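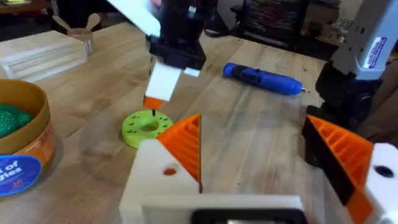 The lime-green disc on the bench, one black peg up in its rim and the blue screwdriver within reach.

How to fit pegs into a printed disc (without snapping any!)

I have a real soft spot for little bench jobs like this one. You get a printed disc with a big hole in the middle, a ring of small holes round the rim, and a handful of thin pegs to go in them, and by the end of the evening you've got something that looks properly made. Jenő Bozsik gave me the pattern for mine when I was building a thread winder (the Iddale, if you've come across it), but the method works for pretty much any disc of this sort.

What you'll need

A printed disc, fully cooled
Pegs to suit, plus 2 spares
A small drill bit that matches the holes, to turn by hand
A scrap of fine sandpaper
A cordless screwdriver, for fixing the disc down at the end

Step 1: Clear the holes

Printed holes nearly always come out a touch tight. Put the drill bit in your fingers and twist it gently through each one until it turns freely. Please don't put it in a power tool! I did that on my first disc and melted a hole into an oval. Blow the dust out and carry on round the rim.

Step 2: Try a peg dry

Lay the disc flat on the bench and push one peg in. You want it to stand up straight on its own and need a small tug to come out. If it won't go, roll the end on the sandpaper for a few turns and try again. If it flops about, save it for a spare and pick another.

Step 3: Work from opposite sides

Once the first peg is happy, do the one straight across from it, then the two halfway between, and fill in the gaps after that. Hold each peg low down, close to the disc, and press straight down. Thin pegs bend if you push from the top (Yasir Bugti swears he can do it, but I've seen his bin).

Step 4: Check they're upright

Crouch down so your eye is level with the bench and slowly spin the disc. Leaning pegs show up straight away, and a nudge with a fingertip usually sorts them out.

Step 5: Fix it down

Now for the screwdriver. Set it to its lowest speed, start the centre bolt by hand, put a washer under the head and stop as soon as the disc sits snug. Plastic cracks if you keep going, and it's such a sad noise.

The whole job takes me 20 minutes, and most of that is step 1. I'm already planning a bigger one in yellow for November, so if you make one before then, do tell me which colour you went for!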